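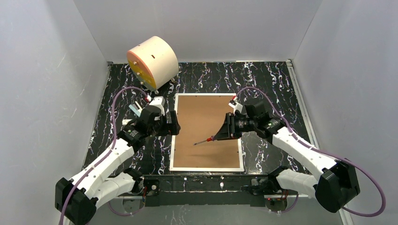

Floker board, white frame, on the black marble-pattern panel.

The Floker is a framed board with a light brown face, sold by Buvden as a bench surface for small repairs. I have used one flat for 4 weeks, mostly under hand tools. The face is uniform and fine in texture. It does not glare under a lamp, and small parts are easy to find on it. Screws roll less than they do on bare laminate.

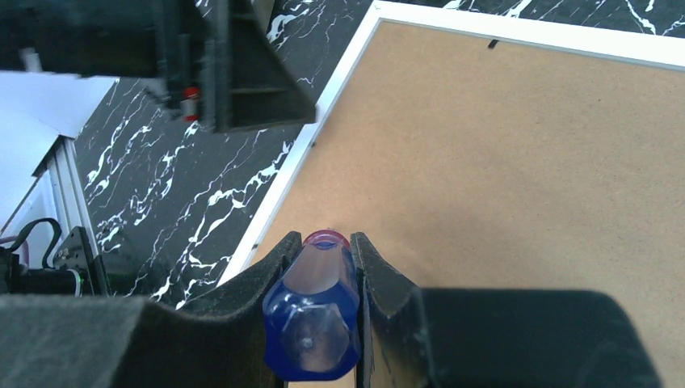

Wickramasinghe, commenting on the first version of this review, wrote that the frame corners on his opened up after 2 months and that he now clamps them before any heavy work. Mine have stayed closed. I do not clamp, and I keep loads under 8 pounds.

Marking is the weak point. A dropped tool leaves a dent that does not recover. 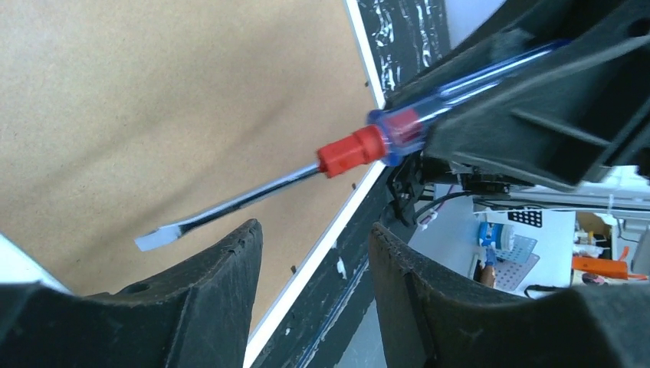 Buvden rates the face for light prying and scraping, and I would stay below that. Soft picks and plastic spudgers do no harm. A flathead with a wide, squared-off tip, like the one with the clear blue handle and red collar, will lift the surface if it slips at a low angle. Small dark specks show near the white edge of the board. At 70 dollars I would like a replaceable face, and the Titwood equivalent has one. 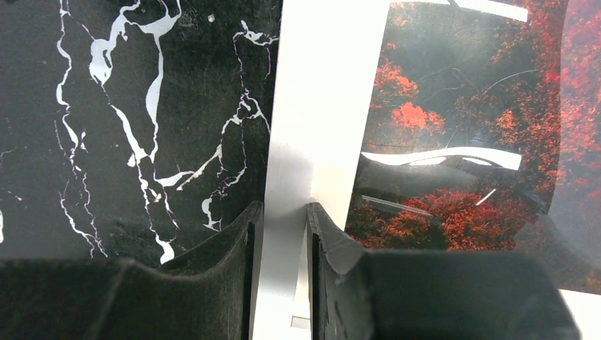 White panel against the black surface.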